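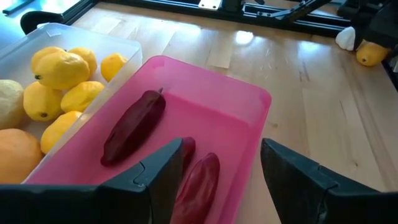

The fruit bowl is a poor way to keep fruit. It looks good for a day or two, then the bottom layer softens and whatever was bought last goes on top. By September, when the lemon trees in our street are finishing and people leave bags of them at the gate, most kitchens I know have a bowl with something grey at the base of it.

I gave up mine at the start of last spring and went over to plastic trays and bins, sorted by colour. Lemons go in the clear frosted bin. Long red peppers go in the pink tray, in a single layer where possible, so the wrinkled ones can be seen and used first. The bins live on the table during the day and the peppers go back in the fridge at night.
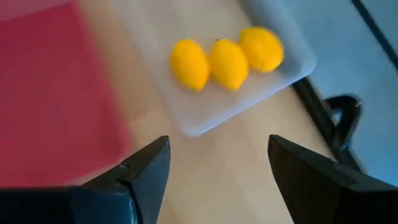
**Emese Bodnár**
*Home and kitchen writer*

I'm not the only one. Zsófia Katona runs Tranasell, a small shop that sells storage for kitchens and sheds, and she stocks 102 kinds of tub, tray and bin. Eight of them are see-through. She says those are the ones people come back for.

"They buy a nice opaque one first," she said. "Then they forget what's in it."

Her own lemons are kept on a flat white tray with nothing stacked on top. Three in a row is enough for a week in her house. A tray with a low rim is easy to wipe, and a split lemon shows up on white straight away. It does take up more bench than a bin, and if you have a narrow kitchen you will notice.

Colour is a matter of taste, but it has its uses. Tullio Fabbri, who cooks at Gulyás, keeps pink for anything going into the pot that day and clear for everything else. His staff don't need labels. He tried labels and they came off in the wash.

A few things I've learned from a year of it:

- Wash the bins weekly in warm soapy water and dry them properly before anything goes back in.
- Put new lemons at the back and pull the old ones forward.
- Keep peppers away from the window. Ours gets strong light by mid-morning.
- Buy bins with straight sides if they have to share a shelf.

A deeper bin suits potatoes and onions, kept apart from each other and out of the light. For peppers I'd go shallow. I did use a deep one for a month and kept finding a soft one underneath.
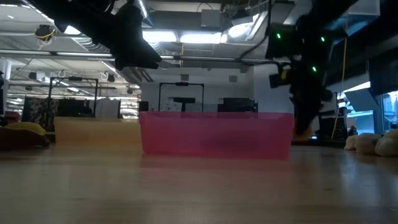
*A translucent pink bin on a light wooden tabletop.*

Zsófia's other advice was to measure the shelf before coming in. She takes returns, but only on bins that haven't had food in them.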